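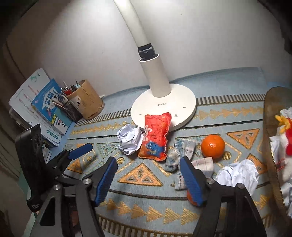

Words: Zuweira Addo | 26 Jun 2022 | Filed under: Interviews, Immersive

Lerkotby is a walk-through audio play for 13 people at a time, set in the offices of a shipping firm on the night it closes. Fergal Daly wrote it. Chih-ming Pan designed the sound and the cue system.

The audience moves between rooms in any order, and the script has to allow for that. "There are 42 scenes and each person hears nearly half," Daly says. "I wrote them on separate sheets and checked every pair for contradictions. If a character is dead in one room, the next room has to work for someone who doesn't know it yet."

Playback runs from a single rack. Each headset carries a receiver that reports which room it is in, and the software picks the next track from a table. Pan built the first version in February and replaced it after 2 test runs. "The crossfades were too short. People stopped in doorways, the receiver switched back and forth, and the dialogue restarted. Now there is a delay before it commits to a room."

The table holds 147 entries, including the silences. Pan regards those as cues like any other. "A silence has a length and a level. We play room tone under it, otherwise the headset sounds switched off."

Daly cut one character, a night clerk called Munro, late in rehearsal. His lines were moved to a telephone that rings in the accounts room. It rings whether or not anyone is there to pick it up.

Asked about touring, Pan says the system needs a building with at least six rooms and doors that close. Daly is rewriting the ending for a smaller site.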